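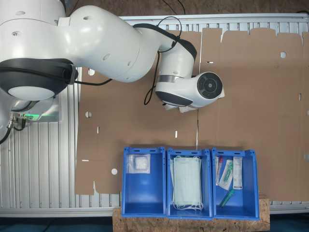 August, open day prep and visit notes — cell 2, supply sorting

Visitors from Arancibia came at 9:40, earlier than the 10:00 we had agreed. Jolanta Tomaszewski met them at the door and gave them the safety talk while I finished homing the arm. Group was bigger than the sign-up sheet, so we ran the demo twice and split them at the tape line. Second half got the slide talk first and then swapped.

Setup for the day:
Cardboard laid flat over the slatted table, three blue bins in a row along the front on the OSB board. Masks in the middle bin, gauze on the left, mixed supplies on the right (syringe, pouches, tube). Same order as the drawing in the binder. Please keep it that way, the Covska task file has the bin positions hard coded and I don't want to teach them again before the Drunton people come.

Speed was held at 50 percent for the whole visit. Dwayne Sorensen wanted it higher for the second group because the first one looked bored during the long moves. I said no. We did shorten the pause above the bins, which was still set from the calibration work, and that made it look a lot livelier without touching the speed.

Run 1
Gauze bag picked first try, put down on the cardboard left of the crease. Mask pick took two masks at once, the ear loops were tangled. Let it carry on and it put both down together. Somebody asked if it knew it had two. It doesn't. Jolanta explained that the task only checks that the fingers have closed on something, and that checking the count is on the list for the next version. Good question, and the same one we got in the spring.

Syringe package went fine. Upright package in the right bin was missed twice, fingers slid down the face of it. I stopped the run there and reset by hand.

Run 2
Separated the top few masks by hand before starting. One mask picked, one mask placed. Upright package missed once, then picked on the retry. Tube was the last item and rolled after release, ended up against one of the cardboard tabs. Not a fault, but it needs a lower release height. Logged as 288 in the Drondero tracker, assigned to me.

Full cycle on run 2 was 57 seconds, counting the retry. I timed it on my phone from the start button to the arm back over the sheet, so don't quote it to anyone as a measured number.

Questions from the visitors, as far as I got them down:
— Could it work from their own trays? Probably, if the trays are held in place. They slide theirs around on a steel counter. I told them to send one over.
— How long to teach a new item? Jolanta said most of a morning for a boxed item and longer for anything soft. I would have said a full day for soft, we should agree on an answer.
— What happens if a person reaches in? Dwayne showed the stop from the pendant and then the one on the wall. Both groups wanted to see it again.
— Cost of the bins. No idea. Dwayne is looking up the order.
— Would the packages stay sterile? Told them everything in the bins is demo stock and goes back in the demo box. Nothing from this table goes to a patient. We need that in writing on the handout, it came up in both groups.

One of them asked why the table was covered with cardboard. Bare slats catch the edges of the pouches, and small stuff drops through between the rails. A fitted mat would be better. The cutouts in the sheet are a nuisance too, so keep the placing spots clear of the holes and slots. I moved the second placing spot a little toward the crease before run 1 for that reason and saved it.

Cables: the thin loop at the wrist has more slack than I like. It didn't touch anything during either run but I watched it the whole time. Add a clip before the next visit and check it with the wrist turned all the way both ways. Don't pull it tight, the last one we pulled tight failed at the connector.

Log file rolled over at 3000 lines in the middle of run 2, so the first few picks are in the older file. Both copied to the shared drive under the visit folder.

To do before Drunton:
Lower release height for the tube (me)
Wrist cable clip (Dwayne)
Try the upright package lying flat, and at a slant, ten picks each
Handout text about demo stock (Jolanta)
Ask for a sample tray from Arancibia
Tape line back another step, people were leaning over it

Powered down at 12:15. Bins left on the board as they were, arm parked. Pendant is on the charger in the office.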